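Food Prep Basics, Unit 2: Steamed Doughs
Handout for Yusri Siregar's section, Cerdale Adult School

Steaming cooks dough with moist heat at 212 degrees F. An oven runs much hotter and dries the surface, so baked rolls brown and form a crust. Steamed dough stays pale and soft all over.

Flour. Use a low-protein flour. Bread flour gives a chewy bun that tends to wrinkle. Cake flour alone is too weak for a filled bun but works for plain ones.

Yeast and proofing. The first rise goes until the dough doubles. Shape, then proof again for about 17 minutes in a warm room. An overproofed bun collapses when the lid comes off. An underproofed one is dense and may split.

Water level. Fill the base before you turn it on and check it between batches. Water must not touch the dough.

Spacing. Leave a finger's width on all sides. Set each bun on a square of parchment.

Lid. Keep it on until the time is up. When done, turn off the heat, tilt the lid a little, and wait 2 minutes before lifting it away. Tilt it away from your face. Steam burns are worse than they look at first.

Terms to know for the September quiz: proof, gluten, moist heat, condensation, score.

Reading: Sorensen packet, page 83 to the end of the section. Bring an apron and a clean towel to the next lab. 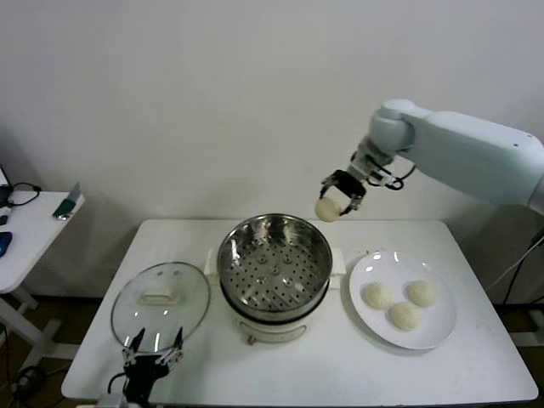
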